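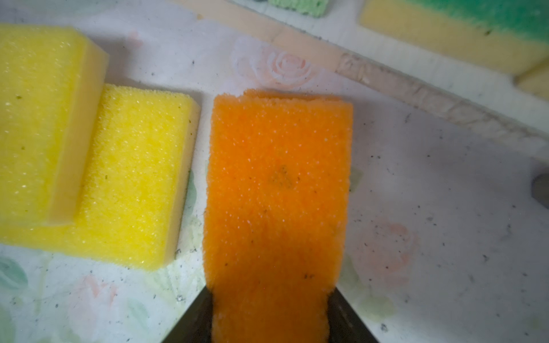 An orange sponge, with two yellow ones close by.

Staltstead has cracked the colour question
04/07/2024

The Ganness kitchen at Staltstead has sorted its sponges by colour, ending an argument that has simmered since February. Yellow is for dishes, orange for benches and green for whatever the other two refuse to touch.

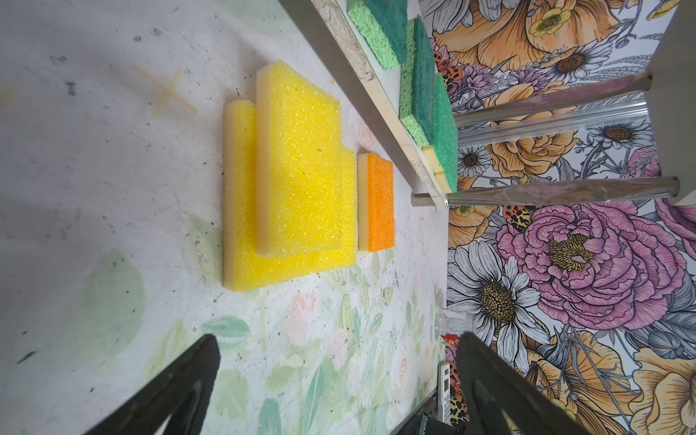
Yellow and orange on the tabletop, green on the shelf.

The new system took 2 meetings and a six-page notice, nearly 30 lines of it about mugs.
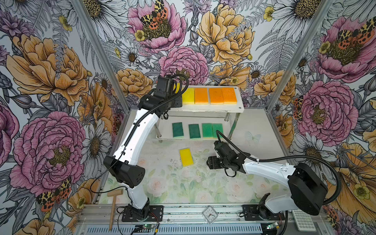
Te Moana, the kitchen next door, has asked for a copy – and, while we're at it, its teapot back. The floral wallpaper stays.

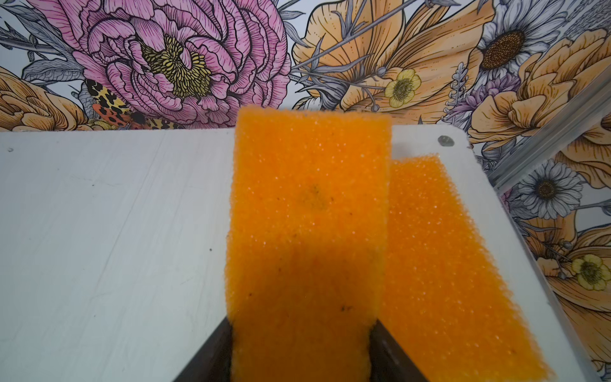 Orange sponges and a pink peony.

Blue sponges are to be discussed at a later date.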